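4. Teaching Plunus about mirrors

Right, this is the bit I get the most emails about, so I've tried to write it the way I'd explain it over a cup of tea. Plunus finds surfaces from depth, and a big bathroom mirror looks to it like a lovely second room it could reach into!

1. Open the map editor and load your head camera view. Park the arms low and open both grippers.

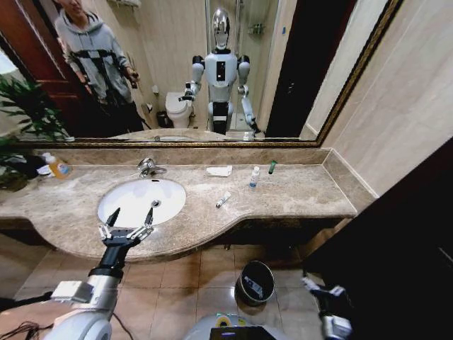 2. Draw a mask over the whole mirror, then pull it out by 5 pixels on every side (I used to skip this and always regretted it). Save it as a "no reach" region.

3. Switch to the wrist view. Pascal Guillot wrote the blur filter here, and it's brilliant – it drops any image too smeared to trust and holds the last good pose. Leave the threshold at 52 to start with.

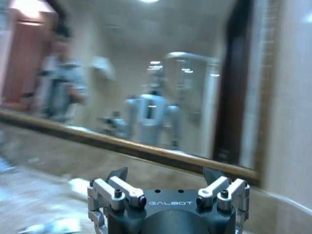

4. Run the check from the Pirley panel. You want at least 1,122 matched points outside the mask. If you get fewer, slow the wrist down and go again.

Caution: keep the handheld stop in your hand the whole time. The mask only guides the planner, it won't stop an arm that's already moving.

5. Turn the wrist towards plain furniture, a cupboard front say, and save a second reference without any mirror in it. 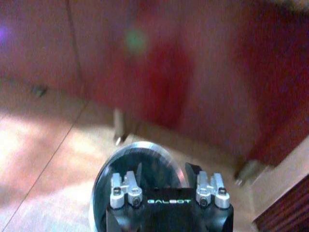 Drakarska Set-up Guide, Issue 5

Note: if the two references disagree, Plunus keeps the newer one. Siobhán Egan and I still argue over that, so there's a switch for it under Planning > References.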